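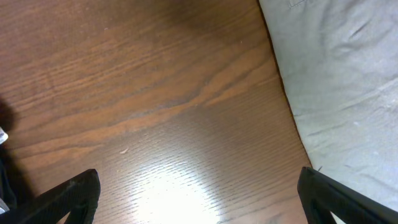
Technology & Work

The table has a reddish-brown finish so glossy that the ceiling light makes a white spot on it, and Wilma Geddes is worried about this spot. She bends down until her eyes are level with the two black fingers of the gripper. Then she goes back to her chair and lets the arm try again.

I came to the open day at Zorkeck on September 14, 2019, together with a group of visitors from Stuton, most of them with children. The workshop is on the second floor of a former printing house. We were asked to leave our coats downstairs and to stay behind a yellow line, which the children respected better than their parents.

The arm is called Prima. Its task sounds small: find a piece of cloth on a table, take it by the edge, fold it. A gray fabric lies to one side, a little wrinkled, and the gripper must come down exactly where the wood ends and the cloth begins. For a person this border is clear. For Prima it is a guess, made again at each attempt.

"Wood grain is difficult," Geddes tells us. "The lines go one way, then they bend, and the program thinks there is a fold." She says it without any embarrassment. Since June the team has recorded 2,403 attempts, and she keeps the bad ones as carefully as the good ones.

In the demonstration we saw five attempts. Prima folded the cloth properly in two of them. Once it closed its fingers on the air and lifted nothing with great care – the children liked this one best. A man beside me asked why they do not simply buy a table with no pattern. Geddes answered that people's homes have such tables, and dust on them too.

The company hopes to place its first machine in a hotel laundry in Cabanatuan, where sheets and towels are still folded by hand. How the workers there see this plan, I could not learn. Geddes has visited them once and wants to go again before anything is signed.

After the coffee break she moved the lamp a little to the left and started the program from the beginning.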